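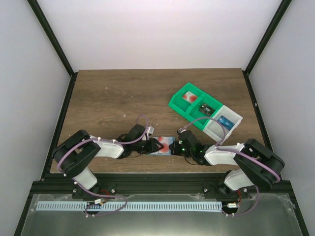
Two-arm bench: getting the fingers to pick up one plastic sleeve at a time

Projects > Home Robotics > Arms and Grippers > Help Wanted

Posted by osarer_garage, 18/03/2022

Hi everybody, first post after a long time reading, so please be patient with me if I go on a bit. I've been building a two-arm sorting bench at home since September, and I call it Destia because I got tired of saying "the thing in the garage." It has a wood top, the arms on a rail along the front edge facing in toward each other, and a little row of open bins behind the right-hand arm (two green compartments and a white one) where the small boxes go.

Boxes are no trouble at all. I can set a small box down in the middle and either arm will take it to a bin, and I was so pleased the first evening it worked that I made the whole family come out and watch. Flat things are harder but I'm getting there, as long as they're a bit stiff and I give the fingers an edge to come at.

What beats me is my card holder. It's one of those small wallet types with a teal cover and clear sleeves inside, and I'd like one arm to hold it down while the other turns the sleeves. The sleeves are thin, they cling to each other, and they're shiny. In 16 tries on the last evening I got a single sleeve only twice. The rest of the time the fingers either slid across the top or came away with a whole bunch. I've tried coming in slower and closing harder. Closing harder just makes the sleeves buckle.

My other small worry is the purple tubing. On the right arm it makes a big arch out from the gripper and over the bins, and I keep thinking that's going to hook a box one day. Should I shorten it? The tabletop is 510 mm front to back, so the arms do need some reach.

Thank you for reading all this!

Replies

csizmadia_shed

Welcome! What a nice project, and I do know the sliding problem, I lost most of a winter to it with a page turner for sheet music. I'd stop trying to pinch from the top. Smooth hard fingertips on smooth plastic have very little to work with, and pressing down only squeezes the sleeves together tighter.

What finally worked for me was two moves. First one finger alone drags the sheet sideways with something soft and grippy on it (I used a slice cut from a rubber kitchen glove and a dab of contact glue, and I've replaced it plenty of times). The drag makes the top sheet bow up a little. Then the other arm comes in low from the side and takes the bowed part. You've got two arms, so you're halfway there already!

Look hard at your wrist camera view before you change anything, too. I put a camera on mine and spent ages practicing on a holder of the same kind, and I learned to aim for the free edge, on the side away from the fold. The middle of the sleeve throws back so much light that my software was fooled about where the surface was.
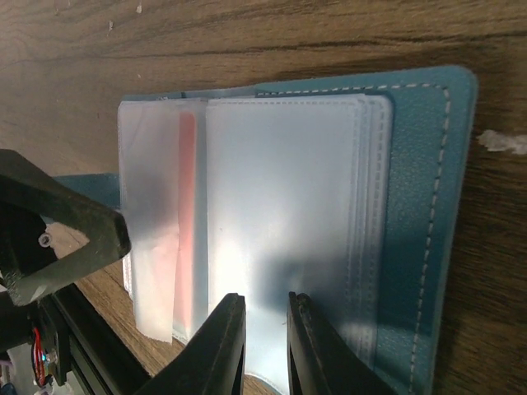
Wrist view: holder open on the bench, both fingers in front of the clear sleeves.

See how the layers on the right are stepped a little, each one sticking out past the one on top? Those edges are what you want. The bright patch in the middle of the top sleeve is what you don't want to be steering by. I'd turn any overhead lamp so it comes in from the side, or hang a sheet of baking paper under it.

On the tubing, please don't shorten it until you've moved the arm by hand to every corner it might reach, including the awkward ones. I cut mine once at 312 mm, very proud of how tidy it looked, and it pulled off its fitting the first time the wrist rolled over. Another tie on the forearm might tame the arch, provided the wrist can still turn freely.

proneveo_bench

rubber tips, yes. also a suction cup would do it in one go but then you need a pump

bins: just move them back a bit if there's room behind

osarer_garage

Oh, these are both so helpful, thank you. I hadn't thought of using one finger by itself, I was so set on the idea that a gripper has to grip. I've got a pair of kitchen gloves under the sink that nobody will miss. I'll leave the tubing alone for now and try the bins farther back. A pump will have to wait, I've spent enough on this already.

One more question if you don't mind: does the glue hold on plastic fingers, or should I rough them up with sandpaper first?

csizmadia_shed

Sand them, fine grit, and wipe off the dust before you glue. Leave it overnight with a clothespin on it. And keep the rubber thin, or the fingers won't close all the way on your smaller boxes.

Related in Arms and Grippers
Gripper drops cards when the wrist tilts
How much slack for tubing at the elbow?
Soft fingertips from household stuff (93 replies)
Wrist camera washed out by a shop light
Mounting two arms on one front rail
Cheap open bins that don't slide around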